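A morning at the Mirano mill, Vadley

Byun opens the Mirano mill to visitors twice a year, in March and in September. I went on 7 March 2022 with Chae-won Yang, who teaches pattern cutting and wanted to see the finishing room. Tickets were free but had to be booked. We were a group of 20.

Getting there

The bus from Ikville takes 62 minutes and stops at the bottom of Mill Lane. There is parking by the gate, but it was full when we walked past at nine. Wear flat shoes. The floors are old brick and there are two sets of iron stairs.

The weaving shed

Areti Tzanetos led the tour. She started as a mender and now runs the warping section. She handed out earplugs and did most of her talking in the corridor. The mill employs 277 people across two shifts, most of them in weaving and finishing.

We saw wool being wound onto warp beams, then the looms. A simple check needs only a few colors of yarn, and the order they go in decides the pattern. Areti had a board of swatches showing how the same dark and light yarns make a houndstooth or a plain stripe.

Finishing and mending

The mending room was the quietest part. Each length of cloth is pulled over a sloped table under a window and checked by hand for knots and missed threads. Chae-won asked about shrinkage and got a long answer about steam. The washing area was closed for repairs, so we skipped it.

Dark checks work well for tailored shorts, and a small pattern is easier to match at the pockets and fly.
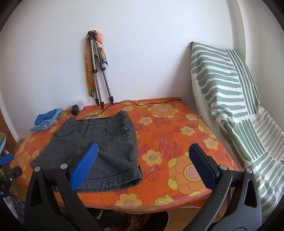
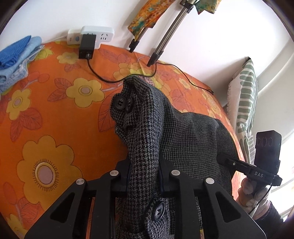
Shop and lunch

The shop sells remnants by weight. I bought a piece of brown herringbone, enough for a vest. The canteen does soup and rolls until two, cash only. The return bus leaves from the other side of the road.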